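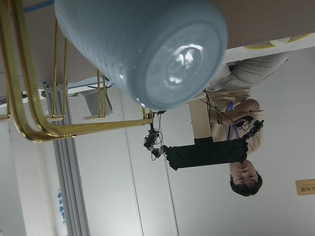 Azul mate y barras doradas

¡Por fin subo la galería de la mesa! Llevaba desde abril prometiéndola y siempre se me colaba otra cosa por delante (el armario de los manteles, sobre todo, que todavía está a medias y del que mejor no hablamos). Como muchas me habéis escrito preguntando por la pieza azul y por la rejilla dorada, empiezo por ellas y luego os voy contando el resto por orden de aparición en mi vida, que es un orden bastante caótico.

Ya sabéis cómo va esto: una línea o dos por cosa. Alguna vez me paso, lo sé. Si buscáis medidas y precios, al final dejo lo poco que tengo apuntado.

La azul
Cerámica azul clarito, mate, con una textura muy fina por toda la superficie. Entre taza redondeada y jarrón pequeño, y ahí la dejo, porque en casa cada uno la llama de una manera. Yo le digo «la azul» y todos me entienden.

La base de la azul
Me encanta que se vea la base, plana y circular, con ese brillito pálido y unas marcas tenues en el centro. Soy de las que dan la vuelta a todo en las tiendas antes de mirar el precio – y a veces antes de saludar, perdón a las dependientas de Gremum. Las marcas no las he descifrado. He probado con lupa y con la linterna del móvil, y nada. Si alguien colecciona cerámica y le suena algo parecido, que me escriba, por favor.

Lo dorado
Tubos metálicos doblados, color oro y bien brillantes, con varias barras paralelas que van haciendo curvas. Hace dos años no habría metido nada dorado en casa ni regalado. Me parecía de hotel. Y ahora lo pongo junto al azul mate y me quedo mirando como una boba, porque uno se come toda la luz y el otro la devuelve.

El redondo del rincón
Asoma muy poco, un borde curvo amarillo y blanco, pero ese toque me alegra la combinación entera. Azul clarito con amarillo es mi debilidad desde pequeña. El blanco ayuda a que no quede chillón.

El fondo
Superficie marrón tirando a beige y paneles blancos con sus juntas verticales. Antes me empeñaba en fondos con flores, papeles pintados, telas de lunares... y las piezas se perdían. Con tonos así, una cerámica clara se ve muchísimo mejor.

De dónde sale cada cosa

La azul la encontré en Gremum, en la balda de abajo, la que casi no se mira porque hay que agacharse. Estaba entre unos ceniceros y un juego de hueveras sin una huevera. Entré a por un embudo. Salí sin embudo (sigo sin embudo, por cierto, y relleno los botes de especias con un folio enrollado).

La rejilla vino de un mercadillo de Clernurel, de un puesto donde lo tenían todo amontonado en cajas de fruta. Me costó un rato desengancharla de otra que llevaba pegada, y la otra se quedó allí. Me arrepiento cada vez que paso por la cocina. ¡Dos habrían quedado preciosas!

Lo amarillo y blanco es de la serie Huerta, que supongo que algunas conoceréis porque la he sacado aquí más veces de la cuenta. Tengo 5 piezas en total y voy a por la sexta, una ensaladera que se me ha escapado ya en varias ocasiones. Si la veis en Clakesbridge, no la compréis. O compradla y me la vendéis.

Cómo las combino

La azul con ramas secas
Poca cosa: una rama de eucalipto, unas espigas. Con flores grandes se me descompensa y además, al ser bajita y redondeada, los tallos largos se vencen hacia un lado. Corto más de lo que me pide el cuerpo y queda bien.

La azul con cubiertos de madera
Para el día a día. Tres o cuatro cucharas y para de contar, que si la lleno pierde toda la gracia. Las de mango oscuro le van mejor que las claras, al menos con mi luz.

Lo dorado con blanco
Platos blancos lisos, sin filo ni dibujito. Probé con una vajilla de borde dorado y aquello era un joyero. Guardé la vajilla otra vez, y allí está, esperando una boda.

Lo dorado con paños crudos
Lino sin planchar, doblado de cualquier manera encima de una barra. Me gusta más arrugado, y os juro que no lo digo por pereza (bueno, un poquito sí).

Lo amarillo con fruta
Limones, claro. Pero probad con ciruelas oscuras, de esas casi negras. La serie Huerta con ciruelas es otra cosa completamente distinta, parece más antigua y más seria. En septiembre lo hago sin falta y luego las ciruelas acaban en compota.

Apuntes de limpieza

A la cerámica mate le doy con esponja blanda y jabón suave. Nada de estropajo, que deja unas rayitas grises muy feas – las mías tardaron una tarde en irse, frotando con bicarbonato y mucho cuidado. En el lavavajillas no la meto nunca. Si se le pega polvo en la textura, un cepillo de dientes viejo y paciencia.

Para el metal dorado, paño de microfibra y listo. Las curvas son lo pesado, ahí se quedan las huellas y hay que meter el dedo envuelto en el trapo. No uséis limpiametales sin probar antes en una esquinita escondida, que hay dorados que son una capa finísima y os podéis llevar un disgusto.

La serie Huerta aguanta lo que le eches. Se me ha caído un cuenco en el fregadero más de una vez y sigue entero.

Lo que tengo apuntado

Peso de la azul: 443 gramos en mi báscula de repostería. Pesa más de lo que parece y se agradece, no baila en la mesa.
Capacidad: 273 mililitros hasta el borde, medidos con jarra y con bastante agua derramada.
Precio de la rejilla: ni me acuerdo, pagué con monedas sueltas.
Serie Huerta: las piezas sueltas aparecen de vez en cuando en Gremum, preguntad en el mostrador porque no siempre las sacan.

Vuestras preguntas de la última vez

¿La azul vale para café? La mía no la uso para beber, así que no os puedo decir. Con las piezas antiguas o sin marca clara me quedo más tranquila dejándolas para flores y cubiertos.

¿Existe en otros colores? Yo he visto una parecida en verde salvia, también mate, pero la forma era más recta y no me atrevo a decir que sea del mismo taller. Era bonita igualmente. La dejé en la balda y al volver ya no estaba, lo de siempre.

¿Pintarías una rejilla vieja con espray dorado? Lo he intentado con una de acero y el resultado fue regular tirando a triste. Se descascarilló por las curvas enseguida. Si alguien tiene un truco con imprimación, los comentarios están abiertos y leo todos, aunque tarde en contestar.

¿Dónde queda el mercadillo? En Clernurel, en la calle que baja de la plaza. Id pronto, que lo bueno vuela, y llevad bolsa grande y algo de papel de periódico para envolver, que en los puestos a veces no tienen.

La próxima galería será de manteles, si consigo acabar con el armario. Y si antes aparece la ensaladera amarilla, os prometo que le hago página propia.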